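How a Robot Gets Bought
A guide for young readers, ages 9 to 12
Prepared by the Clarkine Learning Center

Many people think that getting a robot is like getting a new bicycle. A person goes to a store, picks one and takes it home. Buying a robot for a workplace takes much longer. The people in charge must decide what the robot will do, what else it will need, and how much money can be spent. This guide explains how that is done at the Clarkine Learning Center.

Starting with the job

The first question is never "Which robot is best?" The first question is "What job needs to be done?" A robot that moves heavy crates needs strong arms and a steady base. A robot that tidies a table needs hands that can hold a paper cup without crushing it.

At our center, the job is handling small, everyday things on a table. Usa Nakpan, who plans our equipment, wrote the job down in one sentence before she looked at any machines: "It must be able to pick up the things people leave on a table and put them where they belong."

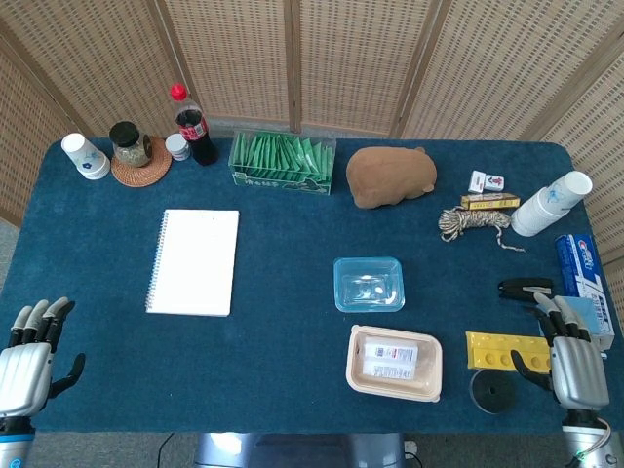
Hands are often one of the costly parts of a robot. A simple gripper has two flat fingers that open and close, a little like kitchen tongs. A hand with jointed fingers can take hold of things in more ways, but it has more small parts that can wear out. The planner must decide whether the extra fingers are worth the extra money. For our job, Ms. Nakpan decided that they were.

Making a budget

A budget is a plan for spending money. It lists everything that must be paid for, and it is written before anything is bought. The robot is only one line in the list. Our budget also had lines for:

Spare parts, such as fingers and cables
A table and a soft cloth to cover it
A folding screen to go around the work area
Training for the staff
Repairs during the first 3 years
Electricity

Some of these lines are small. The practice items, for example, came to $438 in all. This paid for ordinary goods such as paper cups, notebooks, tea and food containers. Small lines still belong in the budget, and forgetting several of them can leave a project short of money.

A good budget also has a line called a reserve. This is money set aside for surprises. If a part breaks in March and the reserve is empty, the robot may have to wait until the next budget begins.

Choosing practice items

A robot that has practiced only with hard, square boxes may have trouble with other shapes. For this reason, practice items are planned with the same care as the machine. Our planners looked for different kinds of things:

Things that bend, such as twisted rope
Things that are clear, such as a plastic food box
Things that are round, such as a jar or a bottle
Things that are flat, such as a notebook
Things that are light and tip over easily, such as paper cups

Clear things can be hard for a robot's cameras. Light passes through them, and the camera may pick up the color of the table instead of the box. Soft things are hard in another way, as their shape can change each time they are touched.

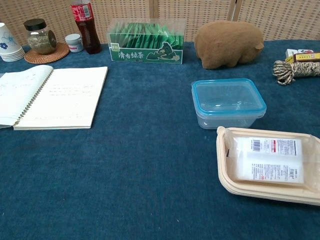
Comparing the offers

When the list is ready, the center asks several companies for a price. Each company sends back a quote. A quote is a letter that says what the company will supply, what it will cost, and when it will arrive.

We received quotes from Plirner and from Nastau. Plirner asked for less money, but its repair service was not included. Nastau asked for more and included repairs for the full 3 years. Prasert Duangkaew, our accounts officer, added the price of repairs to the Plirner quote so that the two could be compared fairly. After this was done, the Nastau offer cost less in total.

Planning the time

Equipment must be planned on a calendar as well. Our robot was due 12 weeks after the order was signed. During those weeks, the room was measured, the table was set up, and the staff attended their training. The planners also allowed around 200 hours for practice before the robot would be given regular work.

Words to know

Budget: a plan for spending money
Gripper: the part of a robot that holds things
Quote: a written offer that gives a price
Reserve: money kept for surprises

Something to try

Choose a job in your classroom that a robot might do, such as putting away pencils. Write the job in one sentence. Then list everything the robot would need, and ask an adult to help you find a price for three things on your list.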